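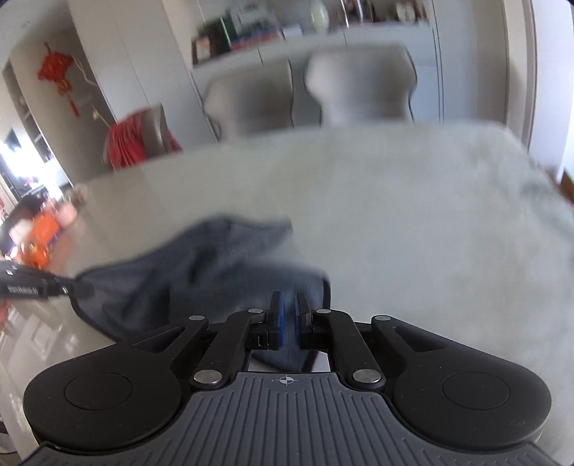 Undton build notes – save system

15 May 2023

Puzzle state now saves separately from room state. Before this, reloading in the pump house reset the valve order but left the door open, so you could walk through without solving it. Dilek found that one on her second run.

Save file is down to 80 KB from 400. Most of the excess was the journal, which stored every page as rendered text. Page IDs only from now on.

Load time on the old test laptop: 20 frames of black, then the room. Acceptable.

Still open:
Lighthouse lens keeps its angle after a new game. Ardalan G. has the trace.
Ambient loop restarts on each node change – audible on headphones.
Hint text for the tide table is too long for the box at the small font.

Old saves will not convert. Baltazar to put a version check in before the July build.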